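**Fikside plant minutes, September**

Present: Ibsa Berhe, Bezawit Lemma, Kirsten Beaulieu (chair). Apologies: Tuulikki Heinonen.

1. Watering. Ibsa wants the succulents watered less – Bezawit wants them watered by one person. Both carried.

2. Watering can. Kirsten asked whether yellow was a final decision. It was.
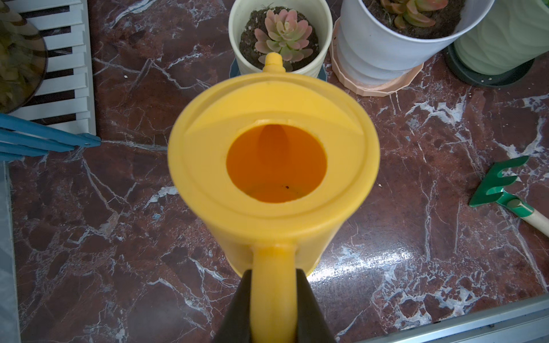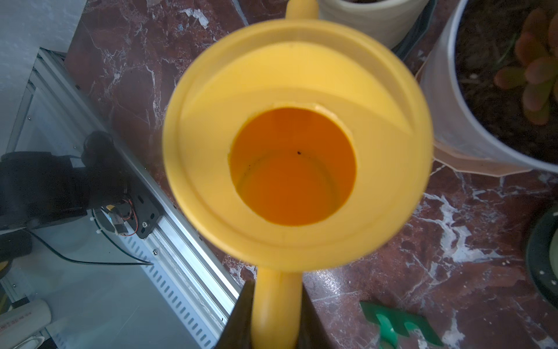
*The yellow can on the marble, item 2.*

3. Budget. A second can was proposed, then withdrawn when Ibsa asked who would fill it. 38 left in the kitty.

4. Saucers stay. Next meeting at 6.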